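Murkik Teaching Bench
Two-arm station for recording tasks by hand or by remote control

Made by Hemmin, Trenville

Overview

The Murkik bench is a complete two-arm station for teams that teach tasks by demonstration. A person moves the arms through a task, the bench records everything the arms did, and the recordings go into whatever training software you already use. It ships as a frame, two arms, two leader handles, a control box and the recording software. You supply the table and a computer.

We built the first one for our own work at Trenville and started selling them after other labs asked for the drawings. The current version has been shipping since October and replaces the single-arm Cililmont kit. Cililmont parts are still available, but we no longer build complete Cililmont kits.

Two ways to show a task

Hand guiding. Press the button on the wrist and the arm goes slack enough to move with one hand. The motors carry the arm's own weight, so it stays where you let go of it. Hand guiding suits slow single-arm work such as placing, wiping and pressing. It is the quickest way for a new operator to get a usable recording.

Remote control. The operator sits at the leader handles, which have the same joints as the arms at a smaller scale. Move a handle and the matching arm follows. Squeeze the trigger and the gripper closes. Use this mode for anything that needs both arms at once, and for any task where your hands would get in front of the cameras.

You can switch modes between recordings without restarting. You can't switch in the middle of one.

What gets recorded

Joint positions, joint speeds, motor current and gripper opening are saved for both arms at 200 samples per second. Camera video is saved alongside with matching time stamps. The software accepts up to four USB cameras, and one fixed view from beside or above the table is enough to get started.

Each recording is one folder. Bad takes can be marked with the foot pedal and sorted out later – they are kept until you delete them. A text note can be added to any take, and most groups use it for the operator's initials and the table layout.

Specifications

Arms: two, side mounted
Grippers: parallel, two-finger, replaceable fingertips
Reach per arm: 774 mm
Frame: black extruded rail, sides and far edge
Frame width: 155 cm
Arm mounting height: adjustable along the rail slots
Recording rate: 200 samples per second
Total shipping weight: 189 lb, two crates
Software: Linux, wired network connection to control box

The table

Any flat, steady table that fits inside the frame will do. Clamp it. A table that shifts by a quarter inch halfway through the day will spoil the recordings made after it, and the shift is hard to spot on video. Matte tops work better than glossy ones under ceiling lights.

Leave the middle of the table for the task. Both arms reach it easily, and handovers from one gripper to the other are most reliable there. Items near the corners can be reached by the closer arm only.

Choosing objects for a first task

Start with ordinary things that can take a squeeze. Pens, pencils and sticky notes are good, and so is a desk lamp if you want something larger for the arms to work around. Move the objects a little between takes. If every recording starts from the same layout, the trained policy will learn that layout and not much else.

Thin objects on a flat surface are harder than they look. Come in from directly above, close slowly, and lift before moving sideways. Elsa Ikonen, who runs our operator training, has new people practice on pencils until they can do a full session without dragging one across the tabletop. 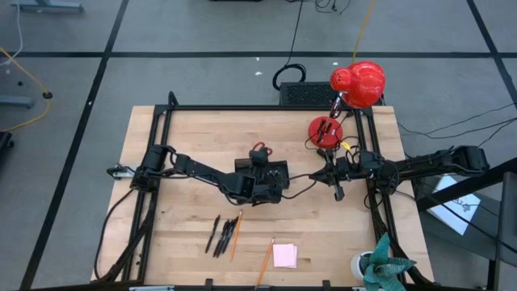 Can the two arms run into each other during remote control?
They can touch, but the control box slows both arms when the grippers get close and stops them if the motor current jumps. The slowdown distance is set in the software and can be turned off for handover tasks. After a stop, return the leader handles to the rest position and press the pedal to continue.

Setup

Two people can assemble the frame in an afternoon. The arms bolt to the side rails with the hardware in the small crate. Run the power and data cables along the outside of the rails and leave slack at each shoulder joint, then move each arm by hand through its full range before switching on. Calibration takes a few minutes and should be repeated any time an arm has been moved along its rail.

In the crates

Frame rails and corner brackets
Two arms with grippers
Two leader handles with desk mounts
Control box, foot pedal, stop button
Cable set and spare fingertips
Printed setup guide

Ordering

Benches are built to order. Send us your table size and ceiling height with the request. Fingertips, gripper motors and leader handles can be ordered separately. On-site operator training is available as an option – one day for up to four people.

Page updated June 2023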